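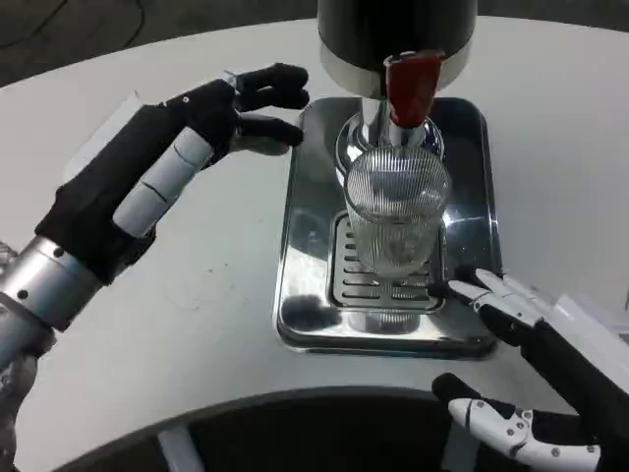
클릴티어와 이모레오의 합동 만두 연수가 2020년 1월 요리 교실 니콜라스에서 열렸다. 두 회사의 직원 15명이 앞치마를 둘렀고, 공식 일정표에 적힌 행사 이름은 '협업 역량 강화를 위한 빚기 과정'이었다. 일정표를 만든 쪽은 클릴티어 인사팀이다. 이모레오 쪽에서는 그냥 만두라고 불렀다.

클릴티어는 포장 설계를, 이모레오는 그 포장에 들어갈 즉석식품을 맡고 있다. 오랫동안 거래해 온 사이인데도 실무자들이 서로 얼굴을 모른다는 것이 연수의 명분이었다. 메일로는 하루에도 몇 번씩 '검토 부탁드립니다'와 '재검토 부탁드립니다'를 주고받던 사람들이 한 조리대 앞에 서서 명함을 어디에 둬야 할지 몰라 했다. 앞치마 주머니에 넣었다가 밀가루 반죽에 붙여 버린 사람도 있었다. 그 명함은 나중에 본인에게 돌아갔다. 직함은 읽을 수 있는 상태였다고 한다.

강사 소개는 짧았고 위생 교육은 길었다. 반지를 빼고, 소매를 걷고, 손톱 밑까지 씻으라는 말에 이어 도마 색깔 구분 설명이 나왔다. 고기용 도마와 채소용 도마를 섞어 쓰지 말라는 대목에서 이모레오 품질관리팀 직원들은 필기를 했다. 직업병이라고 부르기에는 너무 즐거워 보였다. 클릴티어 직원들은 도마의 모서리 마감을 살폈다.

## 조 이름에 걸린 시간

편성은 회사를 섞은 두 조로 이루어졌다. 사이좋게 섞이라는 취지였는데, 조 이름을 정하는 단계에서 일이 늘어졌다. 한 조는 벽에 걸린 달력의 절기를 따서 금세 '대한조'가 되었다. 다른 조는 후보를 모으고, 비슷한 이름끼리 묶고, 묶음에 이름을 붙이고, 그 이름으로 다시 투표를 했다. 결국 채택된 이름은 '히샴'이다. 이모레오가 지난해 7월에 출시하려다 접은 냉동만두의 개발 암호명으로, 왜 하필 히샴이었는지는 당시 담당 부서에서도 기억하는 사람이 없다고 한다. 포장 시안까지 나왔던 제품이라 클릴티어 쪽에서도 이름을 듣고 아는 체를 했다. 양사가 공유하는 추억이 취소된 제품 하나라는 점은 곱씹어 볼 만하지만, 어쨌든 분위기는 그때부터 풀렸다.

소를 만드는 순서에서는 두부의 물기를 얼마나 짤 것인가를 두고 의견이 갈렸다. 강사는 면포를 비틀어 더는 물이 떨어지지 않을 때까지 짜라고 했다. 대한조는 시키는 대로 했다. 히샴조에서는 이모레오 연구원이 두부를 조금 촉촉하게 남겨야 찌고 나서 퍽퍽하지 않다고 주장했고, 클릴티어 쪽에서는 그러다 피가 터지면 누가 책임지느냐고 물었다. 내용물과 포장의 대립은 이렇게 조리대 위에서도 재현되었다. 절충안으로 두부를 절반만 세게 짜기로 했는데, 짠 두부와 덜 짠 두부가 한 그릇에서 섞이고 나니 어느 쪽 주장이 받아들여졌는지 아무도 알 수 없게 되었다. 회의록이 있었다면 '양측 의견 반영'이라고 적혔을 것이다.
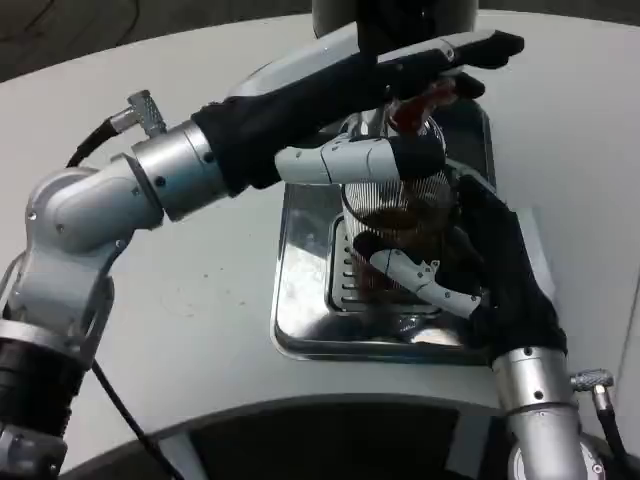
피를 사서 쓰면 될 일에 왜 반죽부터 하느냐는 말이 히샴조 뒤쪽에서 나왔다. 집에서는 늘 사서 쓰는데 맛에 불만이 있었던 적이 없고, 협업이라면 소를 떠 주는 사람과 오므리는 사람만 있어도 충분하다는 이야기였다. 강사는 반죽을 해 보면 이유를 알게 된다고 답했다. 질문한 사람은 반죽을 다 하고도 이유를 모르겠다고 했고, 강사는 그러면 조금 더 치대 보라고 했다. 연수의 교육적 성과를 묻는 설문지에 이 문답이 어떻게 기록되었는지는 확인하지 못했다.

반죽은 젖은 천을 덮어 쉬게 했다. 그사이 참가자들도 쉬게 할 예정이었으나 클릴티어 인사팀이 준비한 조직문화 발표가 들어 있었다. 발표의 핵심은 반죽에도 휴지기가 필요하듯 조직에도 쉼이 필요하다는 것이었다. 발표는 휴식 시간 전부를 사용했다.

빚는 요령은 간단하다. 피 가운데에 소를 올리고 가장자리에 물을 바른 다음 반으로 접어 눌러 붙인다. 공기가 남으면 찔 때 부풀어 터지기 쉬우니 가운데부터 바깥쪽으로 밀어 내며 닫아야 한다. 여기까지는 모두가 고개를 끄덕였다. 양 끝을 당겨 동그랗게 붙이는 마지막 동작에서 고개를 끄덕이던 사람들이 조용해졌다. 클릴티어의 한 설계 담당자는 끝을 붙이지 않고 반달 모양으로 늘어놓은 뒤, 이 편이 상자에 더 촘촘하게 들어간다고 설명했다. 맞은편에서는 먹는 사람 입에는 상자가 없다는 대꾸가 돌아왔다.

크기도 제각각이었다. 명절마다 큰집에서 단련되었다는 직원은 말없이 고른 만두를 내놓았고, 그 옆자리에서는 송편에 가까운 것과 주먹에 가까운 것이 번갈아 나왔다. 주먹에 가까운 쪽을 빚은 이는 이모레오의 원가 담당자였다. 평소에 소 함량을 줄이라는 메일을 보내는 바로 그 부서다. 같은 회사 직원들은 이 장면을 꽤 오래 바라보았다.

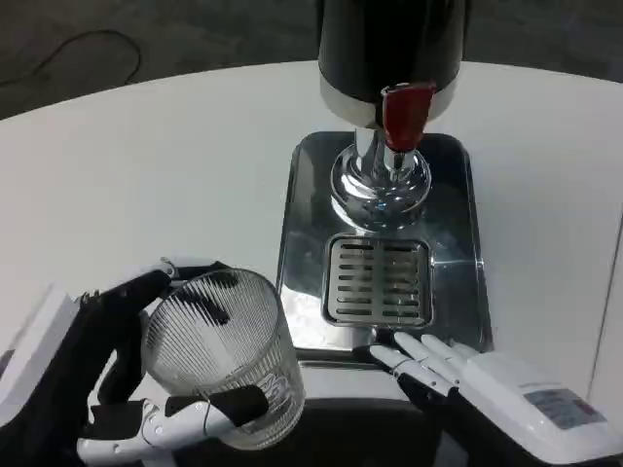
토르벤 슈타인바흐(Torben Steinbach)

찌는 동안에는 심사 기준이 발표되었다. 맛, 모양, 그리고 '소통'이었다. 앞의 기준에는 아무도 이의가 없었다. 소통을 어떻게 채점하느냐는 질문에는 강사가 조리 중에 들려온 대화를 참고하겠다고 답했는데, 그러자 양 조가 갑자기 서로에게 존댓말로 젓가락을 권하기 시작했다. 찜기에서 김이 오르는 것을 보며 "김이 참 고르게 오르네요"라고 말한 참가자도 있었다. 점수에 반영되었는지는 알 수 없다.

니콜라스의 찜기는 층층이 쌓는 대나무 찜기다. 아래층과 위층은 익는 속도가 다르므로 중간에 자리를 바꿔 주어야 하는데, 양 조가 찜기를 나누어 쓰다 보니 자리를 바꾸는 문제가 곧 협상이 되었다. 대한조가 먼저 아래층을 차지했고, 히샴조는 바꿔 달라는 말을 하기까지 한참을 눈치만 보았다. 마침내 요청이 나왔을 때 대한조의 답은 "검토해 보겠습니다"였다. 웃음이 터졌고, 이 농담에 가장 크게 웃은 사람들은 평소 그 문장을 받는 쪽이었다.

결과물은 약 60개였다. 터진 만두를 세느냐 마느냐에 따라 숫자가 달라지는데, 강사는 터진 것도 만두로 치자고 했고 이모레오 품질관리팀은 동의하지 않았다. 터진 만두는 국으로 들어갔다. 국물에 풀린 소가 뜻밖에 좋은 맛을 냈다는 평이 많았고, 어느 조의 만두가 그 맛에 이바지했는지를 두고 짧은 신경전이 있었다. 조금 전까지는 서로 자기 조의 것이 아니라고 하던 만두였다.

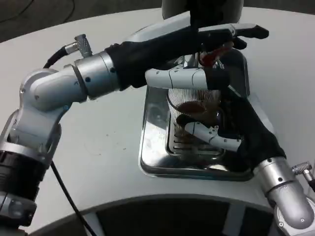 우승은 대한조에 돌아갔다. 맛에서는 의견이 팽팽했으나 모양에서 차이가 났고, 소통 점수는 공개되지 않았다. 히샴조는 점수 공개를 요청했다가, 그 요청 자체가 소통으로 인정되느냐고 다시 물었다. 강사는 웃기만 했다. 상품은 니콜라스 로고가 찍힌 밀대였다. 조에 하나씩 주는 상품이라 대한조는 밀대를 어느 회사에 둘 것인지 정해야 했고, 현재까지는 클릴티어 탕비실에서 보관하다가 분기마다 이모레오로 옮기는 안이 유력하다. 인수인계 양식은 이미 초안이 나왔다.

뒷정리에도 품이 들었다. 밀가루는 물을 먼저 부으면 풀이 되니 마른 상태에서 쓸어 모으라고 강사가 두 번 일렀는데, 두 번째는 누군가 물을 부은 다음이었다. 개수대 앞에서는 직급과 무관하게 줄을 섰고, 클릴티어의 한 임원은 찜기 밑에 깔았던 천을 빨면서 배추 잎을 깔면 빨래가 필요 없지 않으냐고 물었다. 된다는 답을 듣고는 그런 것은 처음에 알려 주었으면 좋았겠다고 했다.

남은 만두를 가져가는 문제는 비교적 순조롭게 풀렸다. 클릴티어가 준비해 온 용기가 넉넉했기 때문이다. 다만 이 용기는 반달 모양 만두에 맞춘 시제품이라, 양 끝을 붙인 만두는 뚜껑이 닫히지 않았다. 담당자는 메모를 했다. 반달형을 고집했던 설계 담당자는 별말 없이 자기 몫을 차곡차곡 담아 가장 먼저 자리를 떴다.

이모레오 홍보팀은 이번 연수가 신제품 공동 개발과는 관련이 없다고 밝혔다. 히샴이라는 이름이 되살아날 가능성을 묻자 검토된 바 없다고 했고, 잠시 뒤 재검토된 바도 없다고 덧붙였다. 다음 합동 연수의 주제로는 김장과 훈제가 거론된다. 김장을 미는 쪽은 이모레오이고, 훈제를 미는 쪽은 오래 기다리는 동안 앉아 있을 수 있다는 점을 높이 평가한 것으로 전해졌다. 참가자 설문은 양사 인사팀이 취합하고 있으며, 반죽 휴지 시간에 발표를 넣지 말아 달라는 의견은 따로 분류해 두었다고 한다.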